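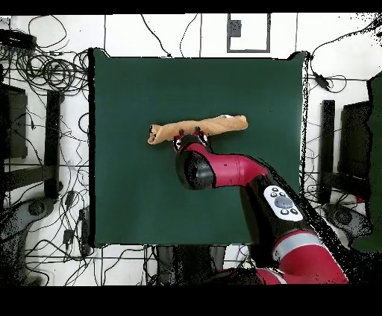 Gripper on a rolled tan cloth, green mat, head camera view.

Prestier Cloth Handling Study: Frequently Asked Questions

Last updated 16/09/2021

What is the study about?
We want to know whether a robot arm can learn to handle rolled and folded cloth from recorded demonstrations alone, with no model of how fabric bends. Prestier is the name of the project and of the training code that goes with it.

Why cloth?
A rigid part keeps its shape when you pick it up. Cloth sags, twists and comes undone, and two grasps an inch apart can give very different results. Most of the methods we had used for boxes and bottles did poorly on it.

How many demonstrations did you record?
3,202. After we took out the ones with dropped frames or a lost camera signal, we cut the set to an even 3,000 for training. The ones left over were not used for testing.

How is a demonstration made?
An operator guides the arm through the task while the cameras and joint positions are recorded together. Each recording starts with the arm clear of the mat and ends when the operator opens the gripper and backs away.

What does the policy take as input?
One color image from the head camera, the joint angles, and the gripper opening. We tried adding depth. It helped a little on flat cloth and made no difference on rolls, so the released version leaves it out.

Does the grasp point matter?
Yes, more than we expected. Grasps near the middle of a roll held better than grasps near an end, where the outer layer tends to slide off the inner ones. The policy picks its own grasp point – we don't label one.

How well does it work?
On rolls the policy had not seen in training, it completed 75 percent of trials. A trial counts as complete if the roll is lifted, moved to the target and set down without coming open. The Griltulton baseline, trained on the same recordings, finished 36 percent.

What goes wrong in the other trials?
Mostly the fingers close on the top layer only, and the roll opens as it is lifted. Less often the arm stops short and closes on air. A few failures came from the mat shifting under the cloth.

Will it work on my arm?
We have only run it on the arm at our Trikthorpe lab. The Auer group plans to repeat the tests on different hardware in January, and we will add their numbers to this page whether they agree with ours or not.

Do I need the same mat?
No, but retrain if you change it. Accuracy dropped when we swapped the mat for a lighter one without new data.

Can I get the recordings?
Yes, for research use. Send a request through the contact form and say which parts you need – the full set is large, and many people only want the images and joint angles.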